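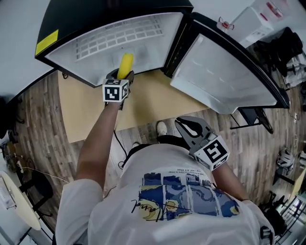 Chapter 4
Cold Storage: The Refrigerator and What Goes in It

In this chapter you will learn:
how a refrigerator moves heat out of a closed box
why the door matters as much as the motor
how to plan the shelves of a small refrigerator
what happens to a vegetable between picking and eating

Open a refrigerator on a warm day and stand in front of it for a moment. Cold air rolls out over your feet, and it feels as if the machine is making cold and pouring it into the room. It is doing something far more interesting! There is no such thing as a supply of cold. A refrigerator picks up heat from the food and the air inside and carries it to the outside, where it leaves through the back or the sides of the cabinet. Put your hand near the back of a working one and you can often feel that heat arriving.

This is a lovely idea to carry round a kitchen, and we shall use it all through the chapter. Once you think of the refrigerator as a heat mover, many of the old household rules begin to make sense. A pan of hot soup is a load of heat that has to be carried away. A full bottle of water takes longer to chill than an empty one, and then holds its temperature better when the door is opened. Even the rubber seal round the door becomes exciting (well, we think so) once you see how much work it saves.

4.1 The small refrigerator

Most textbooks begin with the tall family refrigerator. We begin with the mini refrigerator, the sort that stands on a table in a bedsit or a staff room, and for the beginner it is much the better teacher. Everything happens quickly in it. The air inside is soon swapped for room air when the door stands open, and one badly placed box can stop the cold air moving at all.

Suppose a small refrigerator has an inside volume of 48 litres. That sounds generous until the shelves and the food go in. A head of lettuce takes up a surprising share of it, and so does a large carton of juice. Cobs of sweetcorn are awkward in their own way: long, stiff and round, so that they roll about unless something holds them still. Lay them side by side along the back of a shelf, or stand them in a tall tub.

Before loading, decide where each kind of food will live:

Raw meat and fish: lowest shelf, in a covered dish
Cooked food and leftovers: upper shelf, covered
Milk: on a shelf, well back
Vegetables: in the drawer, or in a tub if there is no drawer
Jars and sauces: door racks

Keep the food at 5 °C or below, and leave gaps for air to pass between the containers. A cheap thermometer on the middle shelf will tell you more than the numbers on the dial, which usually show only warmer and colder settings.

4.2 Why sweetcorn loses its sweetness

Sweetcorn is a splendid vegetable for this subject. A cob goes on living after it is picked. It breathes, it gives off heat, and it slowly turns its own sugar into starch. Chilling slows all of this down. Leave the husks on if you have them, store the cobs cold, and cook them within 2 days if you want them at their sweetest.

Activity 4A: Timing the door

You will need a small refrigerator, a fridge thermometer, a clock and a bottle holding 500 ml of water.

Put the bottle and the thermometer on the middle shelf and leave the door shut overnight. In the morning, write down the temperature. Unload and reload the refrigerator as you normally would, keeping a note of how long the door stands open, then read the thermometer again. Now plan the job properly, with everything set out on the table in the order it will go in, and repeat it the next day. Compare your times and temperatures, and keep both sets of results for section 4.3, where we look at insulation and work out how much heat came in through the open door.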